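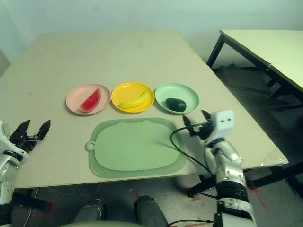
Play food and plates smell like plastic and feel sticky, how do I clean them?

Asked by stodari_mom
Posted August 26, 2019, viewed 1,276 times

Got a big bag of pretend kitchen stuff at a yard sale in June. Round plastic plates (pink, yellow, mint green), a watermelon slice, a banana, an avocado, plus a light green see-through silicone mat with little ears on it. Everything has a tacky feel, the avocado is worst, all those bumps. And the mat picked up a smell from somewhere. My kid is 2 and yes it all goes in the mouth.

Can I just throw the lot in the dishwasher? Don't want to melt anything. Also does the mat get washed the same way as the plates or is silicone different. Thanks, typing this during nap so sorry if short

raka984
14 answers posted

Plates: check the underside for a dishwasher mark. No mark, wash by hand. Warm water, dish soap, soft cloth, go around the rim twice bc thats where gunk sits.

Fruit: do NOT soak it until you know if it's hollow. Squeeze it. If it gives, or theres a seam or a pinhole, water gets in and you'll have mold in there you can't see. Wipe with a soapy cloth, then a clean damp one, then dry. Old soft toothbrush for the avocado. Baking soda paste if its still tacky, but try it on a small spot first, paint can come off.

If the stickiness comes back in a day or two after washing, the plastic itself is breaking down. No fixing that. Toss it, esp with a 2 year old chewing on it.

Mat is different, yes. Silicone hangs on to soap and grease. Most of them can take boiling water, but look for a heat marking or look up the maker if there's a name on the back. Ten minutes in the pot, let it cool, rinse. Smell still there, baking soda and water overnight. Easy on the scented soap, that might be your smell right there. Then hang it up by the little tab with the hole so both sides dry.

Uysal_K

dishwasher top rack, always did mine that way, never had a problem

treten_home

Wouldn't do top rack without checking first. Had a yellow plate warp on me, rocks on the table now. Turn off heated dry at least.

One more thing, sort through the rest of the bag before you wash. Anything small enough to fit through a toilet paper tube, put it away til the kid is older. And dry it all on a towel overnight before it goes back in a bin, lid off the frist day.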